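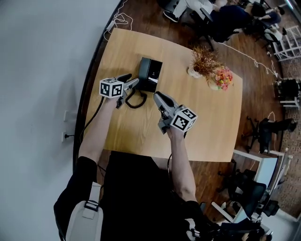 Black box on the light wooden table, both arms in use.

Search the notebook
Posted 19/03/2023 by workshop
3 comments

Glue day again. Picking up from the last entry, where I claimed the hide glue was sorted. It was sorted in the sense that it had stopped smelling.

Fresh batch made this morning with the Plelline pearls, one part to two of water by weight, left to soak while I did the sweeping I'd been promising since Christmas. Pearls had swollen up properly by the time I ran out of floor. Into the pot, lid on, and up to temperature slowly. The dial on the pot is still a work of fiction above the halfway mark, so go by the thermometer on the string. If it reads over 65, take it off and think about what you've done.

Thinned it by eye until it ran off the brush in a string and then broke into drops near the bottom. The book says this should look like "warm honey". I have now bought honey to check. It depends on the honey.

Test joints. Beech offcuts, all planed this morning, end of the blade freshly honed so no excuses there. Three sets:

A - rubbed joint, no clamp
B - clamped, wood at room temperature
C - clamped, wood warmed on the radiator first

Room was cold, 14 when I came in and never better than 17. Set A grabbed nicely and I was pleased with it for the length of a cup of tea. Set B had gone to jelly before the second clamp was on, and you can see a fat line of glue the whole way along one joint where it never squeezed out. Set C is what the joints in the book look like. So warm the wood. Every old boy who ever wrote a pamphlet says to warm the wood, and I have now spent a morning agreeing with them.

Breaking them tomorrow at the earliest, preferably the day after. Last time I broke them the same evening and wrote down a lot of numbers that meant nothing. They are still in the notebook, two pages back, looking confident. Please don't use them.

The Pletby chair. Back legs are off, and so is the left arm, which I had not planned on. Old glue came away with hot water and a palette knife, except in the top mortise on the right, where some previous hero has been in with epoxy and a nail. The nail is out. The epoxy is staying until I've decided whether to chip it or cut a new tenon around it and pretend. Leaning towards chipping. Seat rail has worm in it, old, no fresh dust on the paper I left underneath for 20 days. I'll treat it anyway.

Do NOT put the chair parts back in the blue crate. The blue crate is for the other chair. There are two left arms in this building now and they're nearly the same.

Urea. Tried a pinch in a small jar of the same batch to slow the gel down. Gained perhaps a minute, hard to say as I was holding the watch and the brush with the same hand. Weaker joint, according to everyone. One pair glued with it and marked U in pencil. If the U pair holds as well as set C I'll be annoyed about all the years I spent rushing.

Brushes: the Aryee ones are shedding. Picked bristles out of two joints and left one in the third for posterity. The cheap round brush from the decorating drawer did better than either. Whoever ordered the Aryee brushes (me) should stop.

Stock and sums. Pearls down to 40 g short of a full bag, which will do until June if I don't go on making test joints to put off doing the chair. Clamps all back on the wall except the long one with the bent bar, which I've put at the far end so it gets picked last. It'll be picked first.

To do:
- break A, B, C and U, write down where each one failed and whether it's wood or glue
- chip out mortise
- string for the thermometer, the old one has gone in the pot twice
- label the left arms
- freeze the leftover glue in the ice cube tray, NOT the one in the kitchen

Comments (3)

The kitchen one has already been used. I had it in squash.

Tried warming with the heat gun instead of the radiator last winter, worked fine but scorched one cheek. Keep it moving.

Which left arm is ours?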